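The Sweater Drawer

Most sweaters don't wear out from being worn. They wear out from being put away badly: hung on a wire hanger until the shoulders grow points, or stuffed into a drawer until the sleeves come out with creases that last all day. By April the heavy ones have to go somewhere, and where they go decides what they look like next winter.

I took up the subject because of a shop. Ejigu Knit Repair, on the main street in Cotdale, takes in 304 sweaters in a normal year, and the person at the counter told me most of the stretching they see comes from hangers. A knit is a set of loops, and loops give under weight. A thin cotton cardigan can hang for a season without much harm. A thick pullover can't, and a damp one shouldn't hang for even an hour.

So you fold. The part people skip is getting the cloth flat before the first fold goes in. Lay the sweater face down and smooth it with your open hand from the middle outward. If a section has bunched up, lift it by a good handful and set it down again where it belongs.

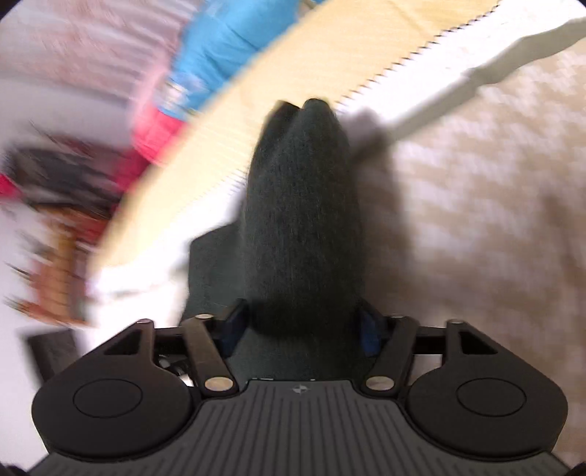

Dark greens and charcoals are the hardest to do in poor light, when a crease and a seam look much the same. I do mine next to a window on Saturday morning. If you only have a ceiling lamp, go by touch and feel for ridges before you fold over them.

The order I use is an old one. Bring one side in toward the center, with the sleeve laid straight down along the body. Do the same on the other side. Then fold the bottom up to meet the collar, once for a deep shelf or twice for a shallow drawer. Turtlenecks and rolled collars go on the outside of the bundle, where nothing presses them flat.

A bed is the best place to work. Tables are too hard to reach across and usually have something on them, and the floor is bad for the knees. A bed is wide, it is close to the dresser, and a quilted spread has enough grip that the sleeves stay where you put them. The one drawback is lint. A dark knit will pick up whatever is on a pale blanket, so put down a smooth mat or a clean cloth first if yours sheds.

Mine end up as squares, more or less. A soft, fuzzy knit never holds a sharp corner the way a shirt does, and there's no point pressing it until it tries. A dark green one, for instance, will sit happily with one edge straight and the rest a little rounded.
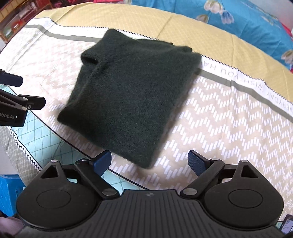
What to Put Them In

Drawers come first, if you have them. Stand thin sweaters on edge so you can see each one, and stack thick ones flat, no more than 5 to a pile. Past that, the bottom one gets a permanent crease across the chest.

For anything going under the bed, I tried two kinds of bag. The Clivard is cotton with a zipper on three sides, and it let the wool air out – no stale smell in the fall. The Torkon is a stiff plastic box with a clip lid. It kept its shape better and stacked well, but I would leave the lid cracked for the first week.

Wash everything before it goes in. Moths go for sweat and food more than for the wool itself, and a spill too faint to see in spring will be a hole by October. Cedar blocks help a little if you sand them each year. Skip the scented sachets, which mostly scent the sweaters.

Refold once, halfway through the summer, with the creases in different places. It takes me 2 songs on the radio.

Contact the Home Desk | Copyright, all rights reserved | Back to top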